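FOR IMMEDIATE RELEASE
October 2026

Maltlow Opens Repair Counter for Kitchen Cabinets, Drawers and Other Things That Used to Close

The shop behind the Hollow line of flat-pack kitchens will now fix them, along with most of its competitors' work

Maltlow, the maker of Hollow kitchen cabinets, today opened a repair counter at its Zultach Street showroom. Customers may bring in any door, drawer front, hinge, runner or handle that has stopped doing its job, and the company will try to make it do its job again. The cabinet does not have to be a Hollow. It does not have to be any brand the owner can remember.

The counter is the result of a long look at the company's own mail. Over the past year Maltlow received 164 letters and emails on the subject of doors that no longer meet in the middle. Several included drawings. One included the hinge.

"We had been answering these by sending people a catalog," said Faraji Laizer, founder of Maltlow. "A person writes to say that one screw has come loose, and we write back suggesting a new kitchen. After a while you start to hear how that sounds."

Repairs start with a 15-minute look at the bench, free of charge. If the fix can be made on the spot with a screwdriver and a matchstick's worth of wood filler, it is made on the spot and the customer goes home. Anything longer is quoted in writing before work begins. Most repairs are expected to be ready in three days, and every one carries a 90-day guarantee, including those on cabinets that Maltlow considers ugly.

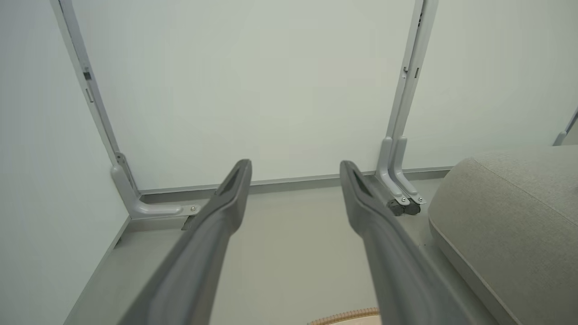 Parts come from Coşkun, a family hardware supplier that has sold Maltlow its hinges since the company had two employees and one drill. Coşkun has agreed to keep older sizes in stock, among them a wide-cup hinge last seen in new kitchens when avocado was still a color for appliances. The supplier is said to be pleased, having been unable to get rid of them.

The bench will be run by Hamisi Mollel, who spent most of his working life installing kitchens and has strong feelings about how other people install kitchens. He will see customers in person and has been asked to keep his remarks to the cabinet.

"Most of what's wrong with a sagging door is a quarter turn of the side screw," said Mollel. "The rest is that somebody's been hanging wet towels on it. I don't ask who. They usually look at each other."

The company admits that the plan has not been greeted with joy in every department. Sales pointed out early on that a repaired kitchen is a kitchen that will not be replaced, and asked for this to be written down. It was written down. The counter went ahead anyway, on the theory that people who have been treated decently over a hinge may one day come back for a pantry.

Maltlow will also run a free evening class called "Leave the Door On," which covers adjusting hinges, freeing a stuck runner and filling a stripped screw hole. There will be coffee. Tools are provided, and will be counted at the end. The first class is full, mostly with people related to the staff, but a second has been added in December for anyone who would like the oven-side drawer working before the holidays.

A few limits apply. The counter does not take whole cabinets, countertops, appliances or anything still attached to a wall. It cannot match paint from a description given over the phone, however heartfelt. Glass doors should be wrapped in a blanket, and the blanket should be taken home again — the showroom has already ended up with two during the trial period and would like their owners to come forward.

Customers who cannot get a door off by themselves may book a home visit, for which there is a charge. The charge is waived for anyone who lives on an upper floor without an elevator, a policy that Mollel has described as generous of the people who will not be climbing the stairs.

The repair counter is at the back of the showroom, past the display kitchens, through the door that sticks. Mollel is aware of the door. It is on his list.

About Maltlow
Maltlow designs and builds flat-pack cabinets under the Hollow name. The name refers to a dip in the road outside the first workshop and has nothing to do with what the cabinets are made of, a point the company has been making on its packaging for years with limited success.

Media contact
Press desk, Maltlow showroom, Zultach Street. Samples of old hinges are available to journalists on request, in any quantity they care to name.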